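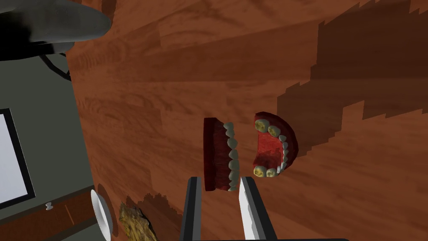

Chewing Comfort After New Dentures: Student Project Report
Julián Cifuentes and Dardo Maldonado

1. Introduction

Many older people in Villalba receive full dentures, but we did not find much information about how they eat in the first weeks. Our project wanted to know which foods they avoid and when they begin to eat them again. We chose this theme after a class on nutrition in February, where the teacher mentioned that weight loss is common in this period.

2. Method

We prepared a short questionnaire with help from the Kellow day center. The persons could answer on paper or by talking with us, and each interview took up to 300 seconds of recording, which we later wrote down by hand. We visited the center every Tuesday, before lunch. The names of the persons were not kept.

3. Results

The foods most often avoided were apples, raw carrot and bread with hard crust. Meat was avoided less than we expected, as many families cut it small or cook it longer. Several persons said that the lower denture moves more than the upper one, and that they chew on both sides to keep it in place. Two persons had stopped eating with other people because they felt ashamed.

4. Difficulties

Our first questionnaire was too long, so we removed 3 questions. Some answers about "soft food" were also not clear. For one person it meant soup, for another it meant rice.

5. Next steps

We would like to repeat the interviews with the same persons after 2 months. The questionnaire is in the appendix.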